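Home Stories Contributors Archive Contact

Idle Segments

Last updated October 24, 2018

1. Collection

The contract between Braltia and the reading room in Brirnitz allowed recording before opening hours. Ute Rathjen arrived at six, switched on the shelf lights and hung her coat on the stand by the door. The gripper was charged. She checked the latch, wiped the lens, and closed and opened the jaws until the width reading came back to the same value each time.

The task sheet was one page long. Operator approaches the table. Operator grasps an item, moves it, releases it, withdraws. Operator does not speak. An episode that contained no grasp was to be marked idle and deleted at the end of the shift. The sheet did not say who would look at the episodes, but everyone on the collection side knew that most of them went straight into Valby and were seen by no person at all.

She had a quota of 34 episodes before the doors opened. By half past seven she had 18.
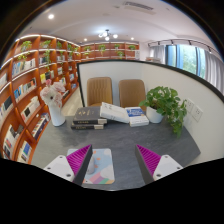 Valby was poor at books. It had been trained on cups, boxes and folded cloth, and it treated a book as a box, closing on the nearest edge and lifting. With a flat stack this worked often enough to pass. The white book leaning against the dark ones was a different problem, as any contact low on the cover would make it slide, and any contact high would tip it toward the one with the blue band. Ute had tried it from the right and from above. Both approaches were recorded and labeled as failures, which the sheet permitted. On the next approach she brought the jaws in over the edge of the table, held them open and did not close.

She was looking at the book. She could not have said for how long. When she stopped the recording, the counter showed that the gripper had been nearly still for over half of the episode.

She marked it idle and started another. It went the same way. She would reach, get within a hand's width, and wait there, making small corrections at the wrist. In the earpiece the recorder gave its low tone for no contact. She did not find the waiting unpleasant. The window was getting lighter and the curtains moved slightly when the air came on.

At the end of the shift she had the quota, not counting the idle segments. She was supposed to delete those. The deletion screen asked for a reason from a fixed list: operator error, equipment error, obstruction, other. She read the list twice, put the tablet in her bag with the upload still running, and went to catch the tram.

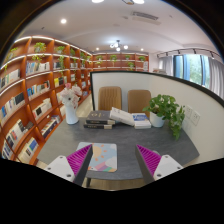 2. Review

The message came from Garside, the office that handled evaluation. It was addressed to all operators and concerned a change in behavior following the most recent training run. On items in unstable positions, Valby now stopped short of contact. It held the jaws open for several seconds and adjusted its angle, and then it either grasped successfully or withdrew. The rate of dropped items had fallen. The time per task had gone up. Garside wished to know whether any operator had been instructed to pause.

Ute wrote that she had received no such instruction. This was correct. She added that some idle segments from Brirnitz might have been uploaded before they could be removed, gave the shift, and asked whether she should remove them now.

The reply took two days. It said that the segments could not be separated from the run without repeating it, and that the customer had been shown the new behavior and liked it. In the future the segments should be labeled. A new category had been added to the sheet. It was called deliberation, and it had a maximum length.

3. Collection, continued

The new sheet was two pages long. Ute read it standing at the table while the gripper warmed up. Deliberation: operator holds position before contact, jaws open, up to the limit given in the appendix. The appendix was not attached.

She moved the books a little, because the sheet asked for variation, and leaned the white one against the stack again at a steeper angle. The flowers and the pothos she left where they were. She started the recorder and reached.

At a hand's width she stopped. She was aware of stopping now, and of how long it took, and it was difficult to tell what her wrist would have done otherwise. The tone sounded in her ear. She counted to four, closed the jaws on the top corner of the cover, and lifted. The book came up cleanly.

She put it down and entered the label. Then she ran the episode back and watched the part before the grasp. It looked like Valby.

She deleted it under other and set the book back against the stack.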